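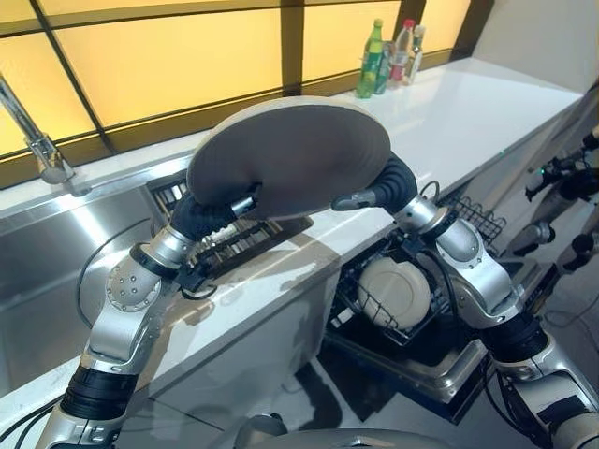

A round plate, held up over a white kitchen countertop.

Why do shops on our street change?

Do you walk down the same street every week? Then you have maybe seen that a shop can become another shop. The door is the same and the windows are the same, but there is a new name over them.

Let us take one building in Sidosgate. It stands on the corner of Harkard Street. First it was a bakery called Asa. The bakery stayed for 19 years. After it came a shop which repaired shoes, and now there is a café with the name Azar. So it is one building with three lives!

Who decides what the shop will be?

Most shopkeepers do not own the building. They pay money every month to the person who owns it. This money is called rent. The shopkeeper and the owner sign a paper, and this paper is called a lease. It says how long the shop may stay and how much it must pay. When the lease ends, the shopkeeper can sign a new one or go away.

Why does a shop close?

There are many reasons. The baker may become old and want to rest. The rent may go up. Sometimes people start to buy their things in another place, for example on the internet. A shop can also close when it is doing very well, and it needs a bigger room. The shoe repairer in Sidosgate moved only 60 steps away, to the other side of the road.

What happens when a shop is empty?

Often you will see paper on the inside of the windows and a board which says "To Let". This means that somebody can rent it. The new shopkeeper must sometimes ask the council before the work begins, above all if the front of the building will look different.

Can you still see the old shop?

Very often, yes. Look up, above the new sign. On old brick walls there are sometimes painted letters from long ago. People call them ghost signs. Look also down at the step of the door, where a name can be made in small tiles.

Try it yourself

Choose 12 shops near your home and write down their names. Ask a grown-up what was there before. Keep your list until December, then go and look again. Which names are new?

Words to remember

Rent: money you pay to use a building.
Lease: the paper which says the rules.
To let: ready to be rented.

Page last changed: May 20, 2019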